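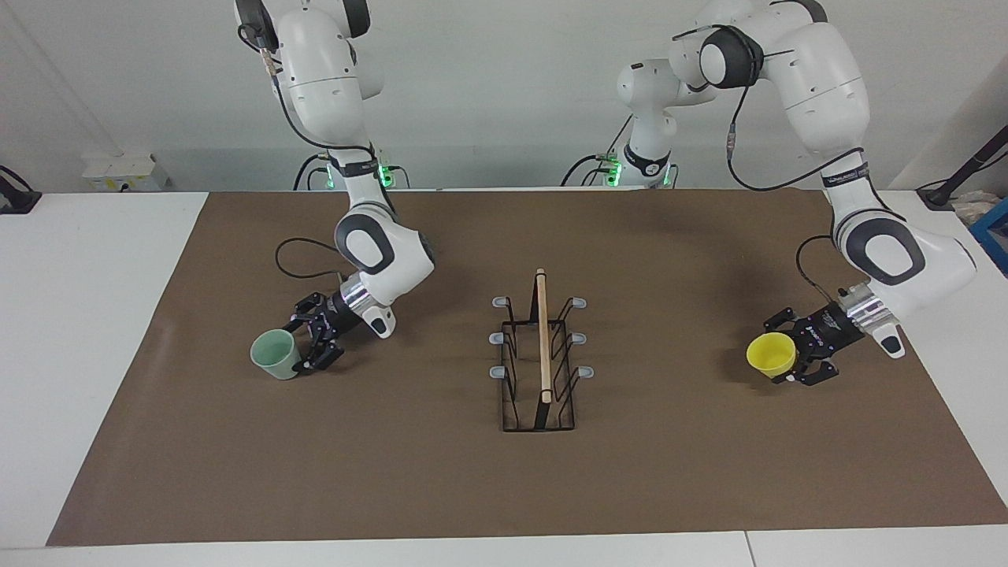
I put off buying a proper dish rack for years and dried everything on a towel, which meant a soggy towel and cups with that stale smell inside. So now I have a little wire one, and I've gotten fussy about how I load it. Cups first, always!

Start with a mat underneath. Mine's a Trumby, big enough that the rack sits in the middle with room to spare on every side (you want that room, trust me, it's where cups wait their turn).

1. Rinse the cups in hot water and give each one a good shake over the sink. I do 4 at a time.

2. Park them on the mat next to the rack, on their sides or upside down, whatever's quicker.

3. Look at your rack before you put anything in it. If it has two rows of upright loops like the wire kind does, a small cup can go mouth-down over a loop, tilted a bit so air gets in underneath. If your cups are too narrow for that, lean them between two loops instead.

4. Work from both ends toward the middle. I used to fill one end first and the whole thing would tip – light racks do that.

5. Plates go in last, in whatever slots are left over. Saucers too, if you're a saucer person.

Plastic cups hold on to water way longer than ceramic. I give mine a wipe around the rim after 8 minutes or so of dripping, then leave them alone until after supper.

Every Thursday I take the rack off, wash the mat with dish soap and hang it over the shower rail. The Ivel mat I had before couldn't take hot water and curled up at the corners, so check the label on yours first.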